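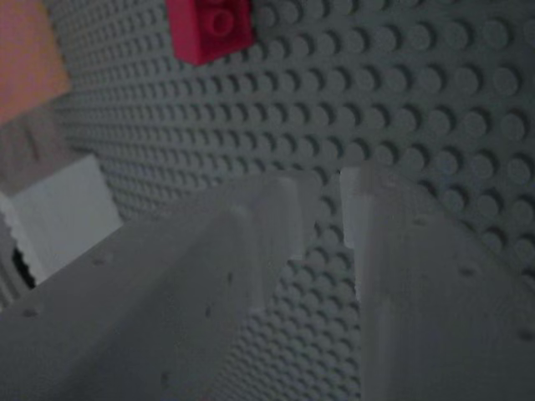
Brussels, April 8, 2021

Call for participants: voting from abroad

Cetomora is looking for 153 people who live in Belgium and hold the right to vote in another country's national elections. We want to know how you get your information, how far you travel to vote, and what happens when you deal with your embassy or consulate at election time.

The study is run by Cetomora together with the Studer Institute. It covers all nationalities. We are not working for any government, party or campaign, and we will not ask who you voted for. We will ask whether you voted, how, and what got in your way.

Who can take part

You can apply if you are 18 or older, have lived in Belgium for at least a year, and are a citizen of a country that lets its citizens vote from outside its borders. Dual nationals are welcome. You do not need to have voted before. We would like to hear from people who registered and then stayed home, and from people who never registered at all.

Please do not apply if you work for an embassy or consulate, or if you are a candidate or paid staff member of a political party in any country. People who served as unpaid poll workers at a consulate may apply, but should say so on the form.

What you will do

Everyone fills in an online questionnaire. It is available in English, French, Dutch, Turkish, Polish, Arabic and Portuguese. It asks about registration, mail ballots, travel to the polling place, opening hours, and campaign events held in Belgium by politicians from your home country. You can skip any question and still be counted as a participant. 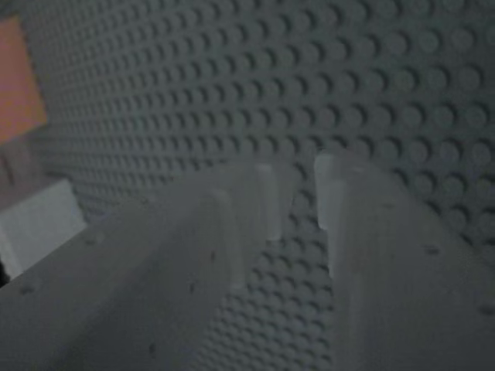
A smaller number of participants will also be invited to a group session on polling day at a consulate. The session lasts two hours and is held in Brussels in May, with separate dates for each language group. You will talk through the route a voter takes from the street door to the ballot box, including ID checks, waiting areas and where observers stand. Each group then lays out its own polling room on a gray studded building plate like this one, using the rows of studs to mark lines and walls. No drawing skills are needed. Sessions are recorded on audio only, and the recordings are deleted once they have been transcribed.

If you are invited and cannot come in person, tell us and we will set up a phone interview. The interview covers the same points and can be split over two calls. 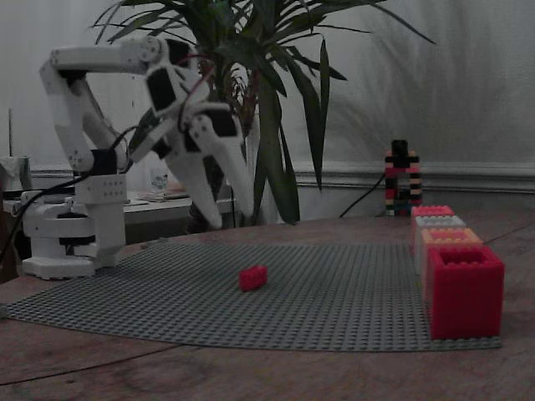

Payment

You receive 25 euros for the questionnaire and a further 25 euros for the group session or phone interview. Train and bus fares within Belgium are paid back on receipt. Payment is by bank transfer after your part is finished – please allow a few weeks.

Privacy

We know that some people are careful about discussing their consulate, and some have good reason to be. Your name and contact details are stored apart from your answers. Nothing is shared with home country authorities or with the Belgian police. You may withdraw up to the point when the results are combined, and your answers will then be removed. Dwivedi Translation handles the transcripts and does not receive names.

How to apply

Ask for the application form by letter or at the front desk of Cetomora, Molteck Building, Room 163. Give your nationality, your town, your preferred language and the best way to reach you. Questions about the study go to Jeanine Vanhove, project coordinator, at the same address. Applications close when all places are filled. Those not selected will be told by the end of May.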